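Notice to the Tenants of Morwood

The Office of Bequests at Zeltstead regrets to inform all interested parties that the late Mr Wunderlich's orchard has been left to the town on one condition. The condition is set out in the ninth clause of the will and has been read aloud twice at the request of the mayor.

It requires that each of the 148 trees be addressed by name once a year, in June, by a person in good standing.

Miss Fatima Idahosa was appointed to the duty. She was supplied with a register, a folding stool and an allowance for boots. The register gave names for 117 trees. The remainder had been entered in pencil and had faded, and the Office instructed her to use her discretion.

Her first report was received in good order. She stated that the older trees had been addressed before noon, and that a pear by the north gate, listed as Porkero, had dropped a single fruit on hearing its name. The Office replied that fruit was outside the scope of the enquiry.

Her second report was longer. She had reached the unnamed trees and found that she could not simply invent something and walk on. She had sat with each of them until a name seemed proper - in one case until after dark. She enclosed a claim for lamp oil.

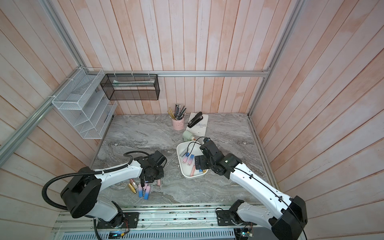 White plank walls with pinkish-peach streaks, with baskets tied to the rails.

Mr Kai Hollmann, Deputy Keeper of the Register, was sent to inspect. He found Miss Idahosa at the far hedge beside a crooked plum, the last on her list. He reminded her that the period allowed would end at midnight. She asked him, with respect, to lower his voice.

Mr Hollmann's own report consists of one page. It records that he sat down on the grass at a quarter past nine, that the plum was named shortly before twelve, and that he is not at liberty to disclose what it is called.

The claim for lamp oil was paid in full.

© Morwood Quarterly | Contact the editors | Back to top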